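Questions people keep asking me about Prunum

I've been making Prunum in my evenings for a good while now and the same questions turn up in my inbox most weeks, so I've put the answers on one page. If yours isn't covered, send me a message through the contact form and I'll get to it when I can (Monday is my email day, so that's your best bet for a quick reply).

What sort of game is it?

It's a slow, story-led puzzle game set in a seaside town called Tutstead, out of season. You play a clock repairer who has come to fix one clock and ends up staying for the winter. There's a lot of walking, a lot of talking, and a fair bit of taking things apart to see what's inside. No combat, no timers, and you can't die. You can get quite badly lost in the harbour tunnels, but there's always a way out!

Is it a point-and-click?

Mostly, yes. You can play the whole thing with a mouse, and that's how I test it. There's controller support too, which works fine for walking about but is a bit fiddly in the workshop sections. I'm still tinkering with how the cursor snaps to small parts.

How long does it take to finish?

My testers have come in all over the place. If you head straight for the ending and don't stop to chat, you could do it in an evening. If you're the type who reads every letter in every drawer (hello, you're my favourite people) it'll last you several. There are 603 things in the game you can look at closely and I wrote a line for every single one, so please do click on the teapots.

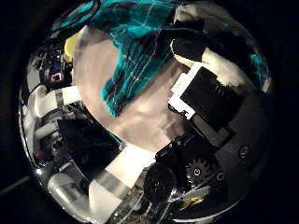
Teal check and a bit of white fluff

Do my choices matter?

Some of them do. There are two endings, and which one you get depends on who you've been honest with by the time the ferry comes back. I didn't want a big flashing sign whenever you make an important decision, so there isn't one. Small choices change small things, like whether the baker saves you a bun, and those don't affect the ending at all. I just liked writing them.

Do I need to have played your first game?

No. Claso was a completely separate story, and much shorter. There's one character who turns up in both, and if you've played Claso you'll get a bit of extra dialogue out of her in the lighthouse. That's all you'd be missing.

Who does the music?

Paweena Sriwong, and I still can't believe my luck. She sent me a piano sketch after playing a very early and very broken build, and I rewrote the whole opening to fit it. She has now done every track in the game apart from the tune in the music box, which is me, badly, on purpose. The soundtrack will be sold separately and also come bundled with the game for a little extra.

What is it made in?

Reisinger, a small engine that I've used since I started out. It's good at 2D scenes with lots of layers and it's not so good at saving. I've had to write most of the save system myself, and that leads nicely to the next question.

Why did my save disappear in the demo?

Sorry! This was my fault. In the first version of the demo, if you quit while a letter was open on screen, the game wrote an empty save over your real one. It's fixed now. If you downloaded the demo before June, grab it again and start a new game. I'm afraid old saves can't be rescued - I did try, and spent a whole weekend on it. The game now keeps your last few saves as backups, so if something does go wrong you can step back to an earlier one from the main menu.
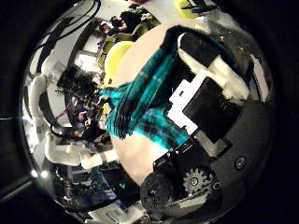

Will my computer run it?

Almost certainly. I built most of it on a laptop that struggles with web pages. It's locked to 60 frames a second and there's an option to halve that if your fan starts howling. The only place I've seen it slow down is the market square when it's raining, and you can turn the rain down in the settings.

Are there accessibility options?

Yes, and I'd love to hear what's missing. At the moment you can change the text size, switch to a plainer font, turn off screen shake and highlight everything you can click on. All the sound puzzles have a visual version as well. Full key rebinding isn't in the demo but it's working on my machine and will be in the next update. 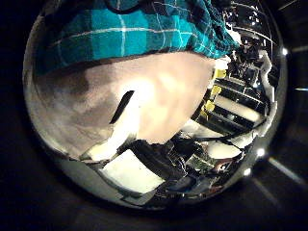 Subtitles are on by default, and that includes the background noises, so you'll get a little note for gulls, footsteps and the town hall bell. A couple of testers found the gulls a bit much. They have their own switch now.

Will it be translated?

I'd like it to be. The script is 3,045 lines long at the moment and it's still growing, so I'm not sending it to anyone until I've stopped fiddling. German and French are first on my list after that. If you're a translator and fancy talking about it, do get in touch, but please don't do any work for free.

Can I stream it or put it on video?

Please do! You don't need to ask, and you can keep whatever money you make from it. The music is all safe to use. I'd only ask that you put a warning before the last chapter if you're showing it, as it's a shame to have it spoiled.

When is it coming out?

When the last chapter is done. I gave a date once and then had to move it, and I felt rotten for weeks, so I'm keeping quiet this time. The mailing list will hear first.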